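From: Ladi Adeleke
To: molders list
Date: March 2021
Subject: Re: Sink marks on thick bosses

Okafor wrote:
> We're getting sink opposite the screw bosses on a
> glass-filled nylon cover, 2 cavity tool. More pack
> pressure only gave us flash. Any ideas?

Hi Okafor, and hello everybody, it's been too long since I wrote in!

We fought the very same thing last July on a housing for Gruda (a lovely customer, but picky about that front face, and I can't blame them). I'd leave the pressure alone and look at your gate first. Ours was freezing off early, so all that extra packing never reached the boss. We opened it up a little, cored out the bosses, and ran 343 parts without a reject. 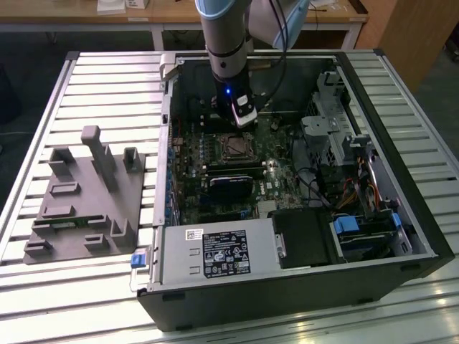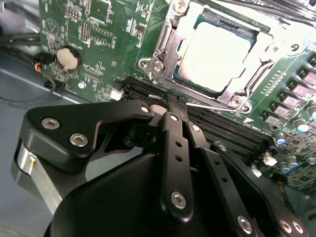

Do check your drying too, while you're at it. Jaka, our night setter, keeps a log by the hopper and it has saved us more than once. If you want our hold times, write me off list and I'll gladly dig them out.

Warm regards,
Ladi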